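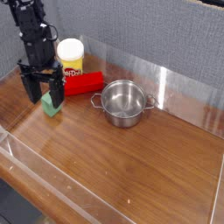

By Ludmila Mikuš, Skavard product manuals

4.2 Fitting a new trimmer line

Caution: Stop the engine and pull off the spark plug cap.

1. Press both tabs on the head and lift off the cover.
2. Take out the spool and remove any old line.
3. Cut 3 m of line and hook the middle into the slot.
4. Wind both halves in the direction of the arrow.
5. Feed the ends through the eyelets and snap the cover on.

Note: Replace the spool spring after 300 hours of use. Order it from your Skavard dealer.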